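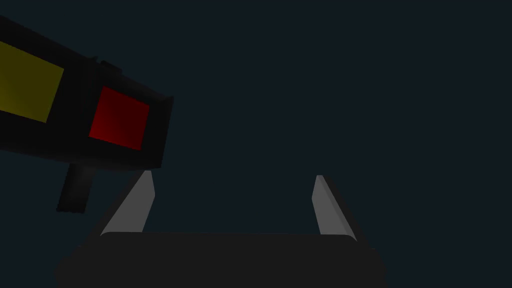
Planning and paying for your Avent cell: questions we hear most

Do I need to buy the arm before I start in simulation?
Please don't feel you have to. Plenty of our customers at Naltidthorpe spend a season working in the simulator first, trying grips on simple blocky models of their own tools, and only then ask for a quote. The simulator licence is $511 a year per seat, and we take it off the price if you order an arm while it's current.

Which gripper should I budget for?
For most handheld tools the two-finger Marti will see you right. The wider Grina costs $793 more, and it's lovely if your handles are chunky, but have a go with both in the simulator before you decide – we'd much prefer you spent the difference on a decent bench!

What do people forget to allow for?
Freight, mostly, and an electrician. Spare fingers too (they wear, and it's a nuisance waiting on the post with a job half done). Guarding depends on your risk assessment, so get that organised early and send us a copy if you'd like a second pair of eyes.

How long is delivery?
Allow roughly 62 days from deposit. Orders placed in September tend to land before the Christmas shutdown, though you'd want a bit of wriggle room.

Can I pay in instalments?
Yes, in 2 payments, half with the order and half on dispatch. Schools and TAFEs can ask for a single invoice after delivery.

Who do I talk to?
Benedek Lengyel looks after quotes and is very happy to go through a rough budget over the phone, even if you're a year off buying. Mornings before 11 are best.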